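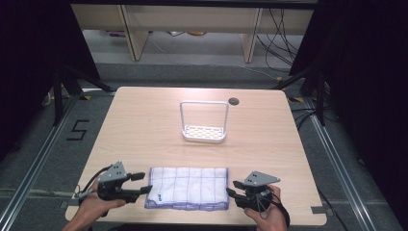

Cleaning up the timestamps

Posted by Margus Jõgi in November

We use cookies to count visits. By continuing to read you accept this.

Most of my last two weeks went into one file, the one that lines up the left gripper, the right gripper and the head camera on a common clock. I had been putting it off. The old version worked well enough when we recorded pick and place with blocks, and then we moved to cloth and it stopped working well enough.

The trouble with a towel is that both hands matter at once. If the left stream runs 40 milliseconds behind the right, a policy trained on it learns to pull one corner before the other is held. With a block you would never notice. Sigita Avotiņš noticed it in the replay on a Thursday and sent me a plot with no message attached.

The old code stamped each packet when it arrived at the logging machine. That is simple, but arrival time depends on whatever else the machine is doing, and the camera driver takes a big slice of the CPU whenever it flushes its buffer. So the drift came and went. I spent a day blaming the USB hub and swapped it for another one, with no change at all.

The new version, which lives in our tool called Luda, uses the time from each device and fits a straight line between that clock and the host clock over a sliding window of 600 samples. Anything that lands too far from the line is ignored for the fit but kept in the log. The fit is done again offline when the episode closes, so the live numbers only have to be good enough for the preview.

I reran it over all 1,877 episodes in the Stellano set. It took the better part of a night. Nearly 10 percent of them had a visible offset between the hands before, and I have marked those in the index so people can compare the old and new versions. A few could not be saved. The device clock had reset in the middle of a fold, and I would need two line fits with a gap between them. I dropped those for now.

Two things I would do differently. First, I should have written the replay viewer before the fitting code – I was reading columns of numbers for days when a slider would have shown the problem. Second, the window length should be in seconds and not in samples, as the grippers and the camera do not run at the same rate. It is still in samples today. There is a ticket.

Next is gripper width, which is still noisy when the fingers close on something thin. Sigita thinks a median filter is enough. I want to look at the raw encoder values first.

Print this post | E-mail this post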